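Pumer's new peg board is ready, and I can't stop putting pegs in it

Kornton, 18 November 2019 – The white one is finished, it's going out to shops, and you can order it from us starting today.

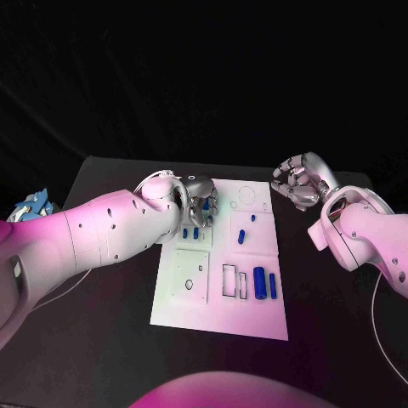 What we made

Hi, I'm Defne Dursun, and I run the small puzzle and practice board workshop at Pumer. I've been told a press release should sound like a company talking, but I wrote the last one that way and I got bored reading it myself, so you get me this time.

Our new board is called the Goltden. It's a big flat white rectangle that you lay on a table, with raised plates on it, and each plate is its own little job. There are cut-outs that take pegs, and there are printed outlines so your eye has something to go on. Some pegs are short and blue. Some are thin and white. You pick one up, you find where it goes, you push it in. I've described it at family dinners and seen people's faces go polite, and then I put one down between the plates and the bread and we don't get the table back until dessert!

If you know our older board, the big change is the plates. The old one was a single piece, and by the second evening you knew it by heart. Now every plate lifts out and can go back in a different spot, so you can move the easy ones away from the edge or put two fussy ones side by side if you're feeling mean. I always put the fussy ones together.

How it got here

We started in July with a cardboard version and a bag of cut-up dowel from my garage. Kadir Sarıgül drew the first plates, and he drew them far too tight. You needed the patience of a saint and a small hammer. Lotte Van Damme took that version home for a weekend and brought it back with a note taped to it that just said "no." So we opened the holes up a hair, then a hair more, and then it was too easy and the pegs rattled, which drove me nuts in a completely new way.

In the end we went through 20 versions of the small square plate alone. It's the one I care about most, the one where short pegs stand right next to each other. With two pegs that close together your fingers get in their own way. You set the first one, feel very good about life, and then knock it with your knuckle while you're placing the second. We talked about spreading the holes out. I voted against it, loudly, and I won.

The color was an argument too. Kadir wanted a gray board. I wanted white because the outlines show up so well, and because blue pegs on white look nice on a dark table – I'm allowed to care about that. Valentina Aravena, who handles our orders and has to answer the emails, asked whether white would show fingerprints. Yes, a little. Wipe it with a damp cloth and let it dry before you put the plates back.

Who it's for

Pretty much anybody who likes doing small things with their hands. Our older board sold 1640 copies, and the letters that came back surprised me. I'd pictured kids. A lot of them came from grown-ups who keep it by the phone, or do one plate with their morning coffee. A few teachers wrote in asking for a bigger layout with room for two people to work at once, and that's a large part of why the Goltden is the size it is. Put it down flat, sit across from each other, and start at opposite ends. Whoever reaches the middle first gets to be unbearable about it.

It does have small parts, so please keep it away from little ones who still put things in their mouths. Clear a decent space as well. My kitchen table handles it fine, my desk doesn't.

My favorite way to play, for what it's worth: take all the pegs out, mix them up beside the board, and do the whole thing using your other hand only. I'm right-handed and my left is a disgrace. I've been at it every evening for weeks and I'm still slower than Lotte is with her eyes half shut.

Where to get it

We're making nearly 2000 for the first run. Kocabaş has them on the shelf in its Kornton store, next to the jigsaws, and Teodor Vik at the store has promised to keep one open on the counter so you can try it before you buy. You can order straight from our workshop too. Every box has the board, the full set of plates, the pegs, and 2 spare pegs of each kind, because I know what the gap behind my own couch looks like.

Spare plates will be sold separately later on. We've got a few new layouts drawn already and Kadir swears he's learned his lesson about tight holes. I've tried one. He hasn't, quite, but we'll get there.

If you're writing about games, hobbies or classrooms and you'd like a board to try, ask for Valentina at the Pumer workshop and she'll get one in the mail. If you want to talk about the small square plate, ask for me, and leave yourself some time.

Related items

Pumer moves into a bigger workshop in Kornton
How we pick our peg colors
Kocabaş to stock Pumer puzzles
Lost a peg? How to order spares
Five tabletop games for two people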